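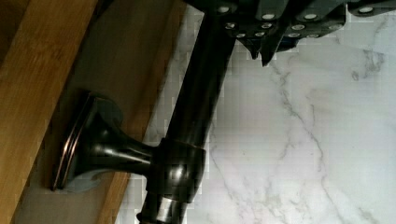 A dark metal bar on its post, where the marble meets the wood.

When Odette Lecomte sets up a small kitchen, she starts with the parts people put their hands on. Cabinets come later. She wants to know where the bar goes, which way the drawer opens and how far a person has to reach for a mug.

Lecomte runs Brollura, a two-room design studio that works mostly on kitchens for apartments and rentals. Her usual budget for a counter refresh is $3000, and she says a good part of it goes to things clients never thought to ask about. Hardware is one of them. She likes a dark bronze-type finish against gray wood and white marble patterns, and she doesn't mind when the edges of a mounting plate show a little copper.

"If it looks touched, people will touch it," she says. "I had a client in July who wiped down her handles every night. We changed them."

The bigger job is the counter itself. Most of her clients own a toaster oven and a regular toaster, and most of them refuse to give up either one. Lecomte has stopped arguing. She groups the two together at one end, close to the outlet, and leaves the middle for a cutting board. A board with a raised rim is her preference for bread and anything else that sheds crumbs.

The items used every day go along the back. Lecomte puts cups next to canisters and keeps wooden spoons standing in a pot. Cereal goes at the far end, where a tall box can lean on the backsplash and won't block anything.
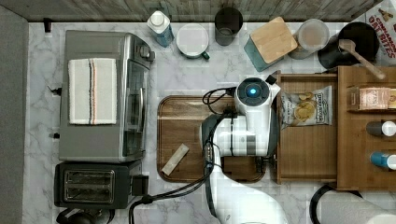 Mug, canister and spoon pot share the back of the counter, with chips in the open drawer.

Snacks are where she parts ways with other designers. Many of them send chips to a high cabinet. Lecomte gives them a wooden drawer or an open box low down, near the board, so that a bag can be dropped in without folding or stacking. Small snack mixes go into a clear container with a lid. She has used lidded canisters from Branora for years, and has tried others from Felirach, but she tells clients to use what they already have for the first month.

One of her recent jobs, an apartment kitchen on Ackroyd Street, measured 625 square feet including the living area it opens onto. The owner had nearly 18 jars and canisters out on the counter when they met. Lecomte asked her to box up the ones she hadn't opened in 2 weeks. Most of them stayed in the box.

She does not like matching sets. A teal container with a bamboo lid can sit beside a plain gray one, and the difference helps people grab the right thing before they've had coffee.

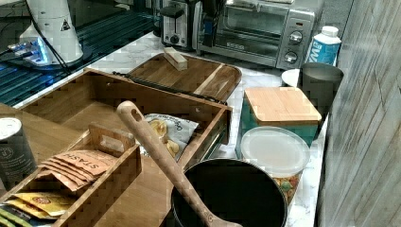 Should a toaster oven stay out on the counter all the time?
Lecomte leaves it out if it gets used most days. If it comes out only for company, she finds it a low shelf and gives the space back to the cutting board.

Related stories
Choosing a backsplash for a rental
Drawer or basket: where the snacks go
Caring for wooden cutting boards
Cabinet pulls in dark finishes

Contact the editors | Copyright 2025 | Back to top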